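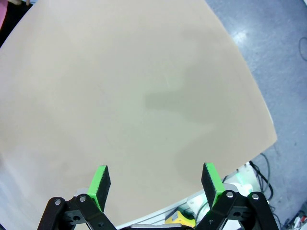 Margit Isaksson thinks we're kidding ourselves with table wiping. Her note on last week's page, copied so I stop losing it: "A person does this in ten seconds while talking on the phone. Call me when it can find the sticky spot."

Okay, fair! But I still want wiping on the April list, and so does Tove. What we've got so far (afternoon runs only, the morning ones were me fighting the config file): 143 passes logged, and the path planner is happy in the middle of the table and miserable at the rounded corners. It either stops short or hangs half the cloth over the side. I tried 3 different edge margins and 2 of them were worse than doing nothing, ugh.

The other headache is shadows. The arm throws a soft gray one right across the tabletop and the dirt detector loves it, calls it a stain every time. Ambros wants to train it away with 3000 more stills. I'd try a second lamp first, much cheaper.

Sticky spots: no idea yet. Maybe drag force? Ask Halldóra how they did it at Urcombe.

To do: lamp, corner margins, write back to Margit (nicely).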